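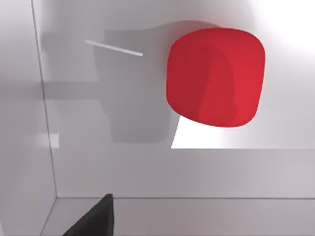 Reading the Psalms in order

I started at Psalm 1 in June and read one a day, aloud if the house was empty. I missed 26 days along the way. Some of those were illness and some were plain laziness, and I stopped keeping the two apart.

My habit before that was to open the book wherever it fell. It nearly always fell at 23 or 121, as the spine is broken there. I knew perhaps a dozen psalms well and had hardly met the rest. Going in order meant I had to read the angry ones, and the ones where the writer asks for things I would be embarrassed to ask for.

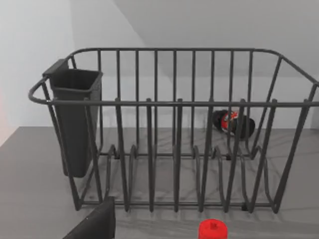
FAITH AT HOME

Psalm 88 was the hardest. It ends in darkness, with no turn at the close. I read it three mornings running before I moved on. Svenja Kuster, who leads our Bible study at Trosstead, told me to leave it alone and not go looking for comfort in the footnotes. I had already looked in the footnotes.

Psalm 136 was a different sort of trouble. The same line comes back in every verse, all 26 of them, and by the tenth I was saying it without hearing it. The next day I tried again with a pause after each verse, and that was better – slow, but better.

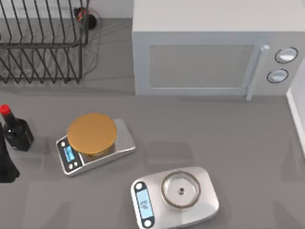 I do most of my reading in the kitchen now. The bedroom made me sleepy and the front room has the television in it. I stand the Bible up against the wall, read the psalm through once, and go back over it while I put things away. A wire dish rack with upright slots will hold a thin hymn book open if it has no plates in it, though a full Bible is too thick. The psalm is usually finished before the kettle is. Then I sit down for a few minutes and pray for whoever is on the list, and I try not to get up again until I have got to the end of it. 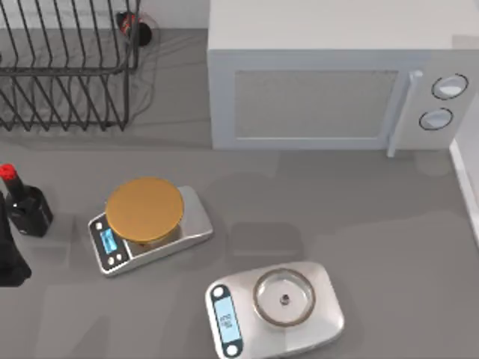 Trosstead Prayer and Reading Group

We meet in the small room, and anyone can come whether they have read or not. Nevzat Duman has been taking us through the Songs of Ascents, two at a time. I have gone back to the beginning on my own and am somewhere past Psalm 40. It reads differently the second time. I notice how often the writer changes who he is talking to halfway through, first God, then himself, then a crowd.

I haven't decided what to read after this. Possibly Lamentations.

Comments

Yavuz Bayram: I skipped 88 for years. Will go and read it tonight.

Zübeyde Kurtuluş: We used to say 136 with one side of the church taking the first half of each verse and the other side answering. You don't drift off so easily.

Tarık Sezer: Which translation are you using? Mine numbers some of them differently.

Contact | © 2018 Trosstead Prayer and Reading Group | Back to top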